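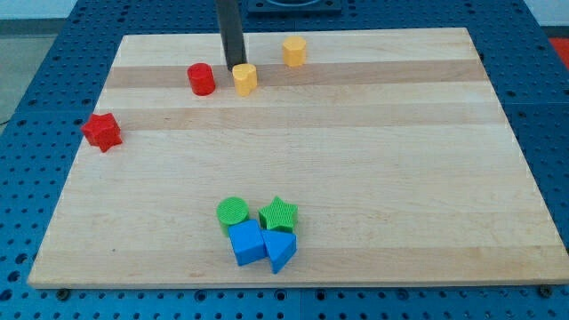
Philomena Fitzgerald asked at the July design review why the surface had to be timber at all, when a sheet of acrylic would have come flat from the supplier and stayed flat through a Prudasmont winter. The reply given at the time was that acrylic shows glare under the bay lights and scratches the first time a block is dragged across it. The question was reasonable and it is answered more fully in section 2.

# Strip-Timber Work Surface for Small Coloured Blocks

Final report, Mac Suibhne Workshop, Prudasmont
Submitted 11/15/21

## 1. Scope

The project covered the selection, preparation and checking of a removable timber surface for use on the blue perforated table in the workshop's second bay. The surface carries small geometric blocks in solid colours, set out, moved and set out again. The table itself (Stindetier, steel, supplied in panels) was not modified.

The blocks were an existing set and their manufacture was not part of the work. They are discussed only where their shape or colour affects the surface.

The requirements agreed with the workshop were:

- blocks stand where they are placed, including cylinders on end
- small blocks cannot drop into or catch on the holes in the table
- colours read clearly against the background
- the surface lifts off without leaving anything fixed to the table
- no deviation from flat greater than 3 mm over the full length

The last requirement was written before any measurement had been made and is looser than it should have been. See section 5.

## 2. Choice of material

The bare table was tried first. A cylinder placed on end over a hole stands acceptably if its base is wider than the hole, but it does not slide well. The leading edge drops slightly at each hole and the block tips or turns. Small blocks with a pointed corner were worse.

Acrylic, melamine-faced board and timber were then compared using borrowed offcuts. Melamine was serviceable. It was rejected on the condition of its cut edges, which chipped when the panel was leant against the wall. Acrylic gave the glare already mentioned, and a bright reflection next to a yellow block made the edges of that block hard to judge from a standing position.

Timber has a dull surface and a colour that none of the blocks shares closely. Its disadvantage is movement with humidity, and most of the remaining work dealt with that.

The board finally used is a Wideck strip board, made up of long pale strips running lengthwise. Wideck sells it as mixed light stock. We did not have the species confirmed and nothing in this report depends on it. The strips vary between light blond and tan. The darker strips give the board a striped look, and this was raised as a possible fault: a regular stripe could be used as an unintended guide line when blocks are placed. After a trial with two users who had not seen the board before, we left the stripes alone. Sorting the boards by colour at the supplier would have added cost.

## 3. Preparation

The board was delivered with a factory surface and stored flat on bearers in the bay for 5 days before it was touched. It was then sanded along the grain by hand, using a cork block and two grades of paper. A random orbital sander was available but left swirl marks on the test piece under side light.

Arrises were eased on all edges. The underside received the same sanding as the top so that neither face would take up moisture faster than the other. This is standard advice for solid timber panels and we did not test it independently.

No paint was used. An oil finish was tried on an offcut and discarded. It deepened the contrast between light and dark strips, and the offcut picked up fine dust from the bench overnight. Bare timber marks more easily. The few small marks now on the face were judged acceptable because they cannot be felt with a fingertip and do not stop a block sliding.

## 4. Procedure

Flatness was taken with a steel straightedge and feeler gauges at 39 marked stations, with the board resting on the table and nothing on top of it. Stations were marked in soft pencil and rubbed out after each session. The same person took all readings. Readings were repeated weekly, in the morning, with the roller door shut.

Standing behaviour was checked with a cylinder, since it is the block most likely to give trouble. It was placed on end at each station and left, then nudged with a wooden ruler held against its base. A trial was recorded as a fail if the cylinder fell or rolled.

Sliding was checked with flat-sided blocks only, pushed by hand first along the grain and then across the joints.

## 5. Results

All flatness readings were inside the 3 mm limit in every session. The largest gaps were near the centre of the board and grew slightly in the wetter weeks, which is consistent with shallow cupping across the strips. Because every reading passed comfortably, the limit did not separate a good board from an ordinary one. A tighter figure should be set from use, by finding the slope at which a block begins to wander, and we did not have time to do this.

The cylinder passed at 38 stations on the first run. The single failure was beside a joint where a ridge of dried glue had been missed in sanding. The ridge was removed with a card scraper and the station passed when repeated. No other joint could be detected by touch afterwards.

Sliding along the grain was smooth in all trials. Across the joints there was a faint change in sound at some strips and no visible change in motion.

| Check | Outcome |
|---|---|
| Flatness | Pass, limit too loose |
| Cylinder on end | Pass after one repair |
| Slide, along grain | Pass |
| Slide, across joints | Pass |
| Colour against board | Pass, see below |
| Removal from table | Pass |

Colour was judged by eye. Red gave the strongest separation from the timber. Yellow was the weakest, particularly over the tan strips in late afternoon light, although it could still be picked out without difficulty. A yellow block is easier to see on the blue of the table than on the board. That comparison was outside the scope but is noted for anyone choosing a background colour from scratch.

## 6. Limitations

One board was tested. A second from the same Wideck batch was ordered and had not arrived at the time of writing, so nothing can be said about variation between boards. Humidity was read from the workshop wall gauge, whose calibration sticker is out of date. The readings were used only to sort weeks into wetter and drier.

The movement trials covered 30 pushes in each direction. Wear over a longer period was not examined. A bare surface will darken with handling along the front edge, and this may in time affect how pale blocks read against it.

## 7. Recommendations

1. Keep the board in service, unpainted, and store it flat when it is off the table.
2. Check every joint with a scraper and fingertip before first use.
3. Replace the flatness limit with one derived from block behaviour.
4. Re-sand the face along the grain if marks become deep enough to feel, and treat the underside at the same time.
5. If a second board is made up, ask the supplier whether the darker strips can be placed towards the edges.

The offcuts, the oil test piece and the station template are in the lower drawer of the plan cabinet in the Mac Suibhne Workshop. The raw readings are in the blue logbook kept with them.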